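The Last Can

My aunt's tennis shop in Drerkham had 2,063 balls in stock the week she decided to close it. I know because I did the inventory, and because she made me write the number on the back of my hand so I wouldn't lose the paper (I always lose the paper).

She wanted every one of them back in a can before the buyer came over from Tikham. I was nineteen, I owed her 200 dollars, and I had nothing else going on, so I said sure! How long could it take?

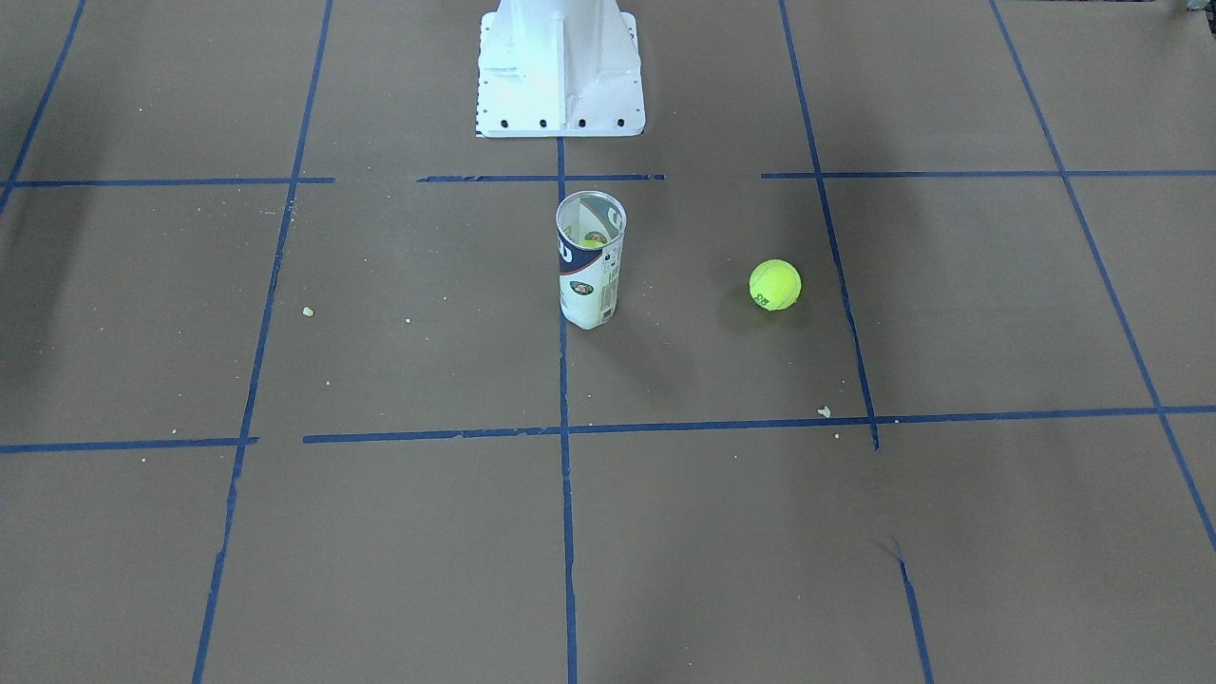
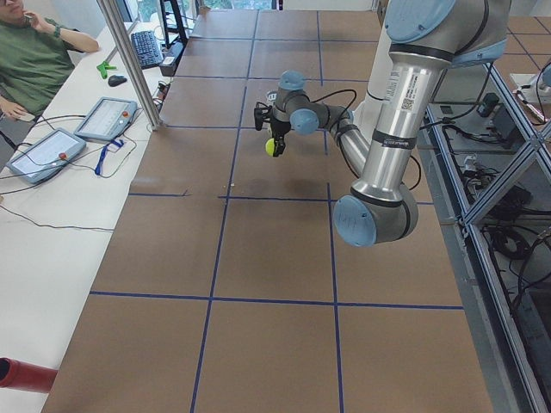
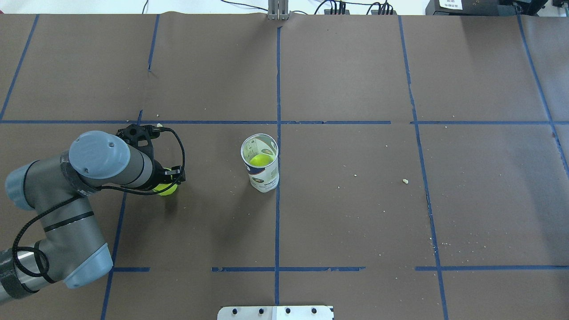 Brown paper, blue tape, yellow balls. I still see it when I close my eyes.

The Squares

The tape was my idea. I figured if the paper had squares on it, I could tell the good balls from the tired ones and stop sorting the same ball over and over. My aunt thought this was very funny. She called it my farm. "How are the crops?" she'd yell from the front, and I'd yell back that we were expecting a frost.

By the second night I had opinions about balls. Some of them go in with a nice soft thump, and some fight you the whole way down, and you start talking to those. I named one Joltitz after the bus line, because it showed up late and wouldn't stay where I put it. I must have picked that ball up off the floor nearly 658 times.

Then the buyer called and said he only wanted the racks. He didn't want a single ball, thank you, and could we have the racks by the door at noon?

I thought my aunt would scream. She laughed until she had to sit down on a box, and then she ordered noodles from Lục, the place across the street, and we ate them on the back step with an open can between us. She'd take a ball out, bounce it off the alley wall, catch it and put it back. Then it was my turn.

"You still owe me 200," she said.

I rolled Joltitz across to her and said that was my first payment. She looked it over, squeezed it twice, and told me it was flat. She put it in her coat pocket anyway, and went in to look for the keys.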